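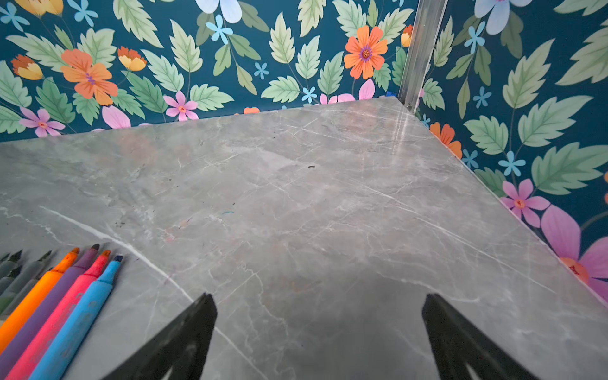

**How do I get a repeat pattern to line up in an inside corner?**

Posted March 26, 2014 in Walls & Floors

I'm papering the small bedroom in our place in Plondlow and I've reached my first corner. The pattern is a big floral with a 21 inch repeat. I measured, cut, hung it, and the flowers on the second wall sit lower and lower as I go toward the window. Do I trust the pattern or the plumb line? I have 26 feet of paper left and I'd love not to buy another roll!

**Answer from Wojciech Michalski**

Plumb line, every time! Old corners are hardly ever straight, and if you carry the paper around in one piece it picks up whatever lean the corner has. Measure from your last strip into the corner at the top, middle and bottom, take the widest number and add half an inch. Cut the strip lengthwise to that, hang it, and let the extra wrap around. Then drop a fresh plumb line on the new wall and hang the leftover piece to it, overlapping the wrap. You'll lose a sliver of pattern in there, but it hides well.
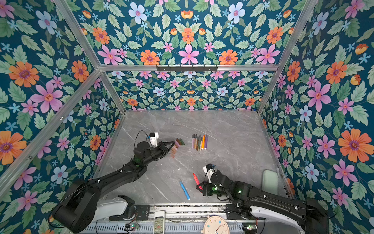 Busy prints are your best friend for this, so you've picked a good one to learn on. I did our hall in a Danness stripe first and every wobble showed - I still see it. Something like big pink flowers and orange daisies packed close together on dark teal, with leaves filling the gaps, will swallow a small mismatch completely. Match at eye level and let any drift go up by the ceiling.

**Answer from Forby**

What he said. Also use vinyl-on-vinyl paste on the overlap or it lifts. Mine did by September.

**Answer from Olszewski**

is it prepasted? if so don't soak it too long, it stretches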